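Home | Projects | Minutes | Suppliers | Contact

5/31/18
Minutes taken by Kacper Kaczorowski

ZULSKA BATHROOM DISPLAY – FIT-OUT MEETING

Attending: Padmavathi Nambiar (chair), Nuria Peñalver, Jailson Brandão, Kacper Kaczorowski
Apologies: Eugeniusz Jabłońska

1. Minutes of the February meeting
Accepted with one correction. The vanity order number is 736, and the supplier is Praridach.

2. Vanity and wall fittings
Nuria Peñalver went through the fittings against the drawing. The marble-look countertop with integrated basin is accepted, as are the black single-lever faucet and the dark gray two-door cabinet on short legs. The black towel bar stays on the right wall. 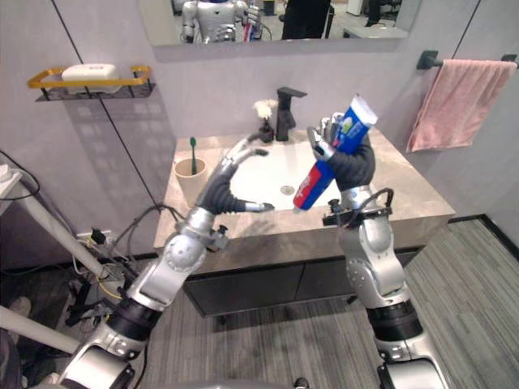
Sealant behind the countertop was discussed. Jailson Brandão prefers clear; the drawing calls for gray. Clear was agreed, and the drawing will be changed to match. Praridach will be asked for a spare drain cover and a second set of cabinet hinges.
Action: NP

3. Glass
The cleaning product on trial leaves streaks under the ceiling lights. Padmavathi Nambiar asked for a plain water and alcohol mix to be tried for 2 weeks before anything else is bought.

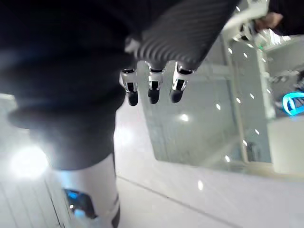

The quote from Zalewska for edge protection came in at 439 and covers fitting. Approved. Work is to be done outside opening hours.
Action: JB

4. Small items and packaging
Labels for the stock drawers are still missing. It was agreed to sort items by use – washing, teeth, towels – and to drop the old sorting by supplier. Packaged goods go out in their original wrap, including the glossy blue plastic package with the line of small white print.

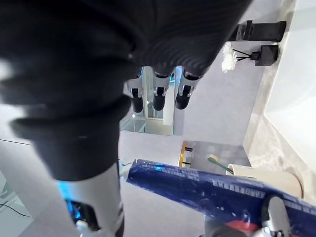

Restocking is to follow the written list from now on. Dark and strongly colored packs are preferred near the white surfaces; the blue one reads clearly against them. Pale packs go on the metal shelf. Kacper Kaczorowski will send the revised list to Zindow.
Action: KK

5. Floor and cables
The striped carpet stays. Loose wiring on the floor was raised again, the yellow and white wires in particular. Jailson Brandão proposed flat cable covers in gray and a fixed route along the wall.

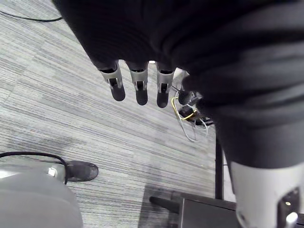
Five cover sections will be ordered first and the rest after a check of the route. Plugs at the wall socket are to be labeled at both ends. Eugeniusz Jabłońska to confirm the load on that circuit.
Action: JB, EJ

6. Other business
None.

Next meeting to be set by email.

Contact: Zulska fit-out office | © 2018 Zulska | Back to top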